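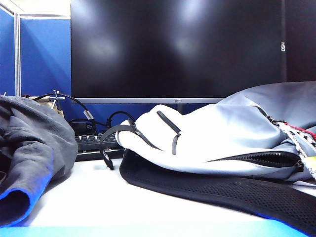
A flat-screen monitor beside blue fabric partition panels.

The Wolde Residency is an artist residency and exhibition program based in Bristcombe. It supports visual artists, choreographers and sound artists whose work deals with shared space, and it places each resident in the town for a single working season. The program is run by the Wolde Foundation, which also maintains a small public collection and a reading room.

History

The residency was set up by the textile artist Tiruwork Negash, who had kept a studio in the former Edcombe grain exchange and left the building to the foundation on her retirement. The first residents worked on the upper floor, with exhibitions held in the trading hall below. When the exchange closed for structural repairs, the program moved to Bristcombe, where it has remained. The Edcombe building was later reopened as a storage site and is not generally open to visitors.

Under its first director, Tekle Demissie, the program accepted painters and sculptors only. His successor, Meron Admasu, extended it to performance and recorded sound, and introduced the rule that every resident must present unfinished work at least once before the closing exhibition. These presentations, known as open tables, take place on a Wednesday evening and are free to attend.

Program

Residents are chosen from an open call that closes each February. The most recent call drew 371 applications. Those selected receive a studio, lodging and a materials grant, and are asked to leave one work or a written record of the project with the foundation. Residents may teach during their stay — many have done so at the Ullalwood school of art — but are not required to.

Notable residents

Hema Kotian used her residency to produce "Waiting Order," a movement piece for 12 untrained performers based on how people arrange themselves in lines. Hacer Kahraman recorded conversations in stairwells and lobbies across Bristcombe and edited them into a sound installation lasting 183 minutes. A shortened version was later shown at Ullalwood.

Collection

The foundation holds 1,505 items, most of them works on paper. Of these, 253 are by former residents. The remainder came from Negash's own holdings and include sketchbooks, weaving drafts and correspondence. The reading room admits researchers by appointment — requests are made in writing to the collection office.

See also
Artist-run space
Open studio
Performance art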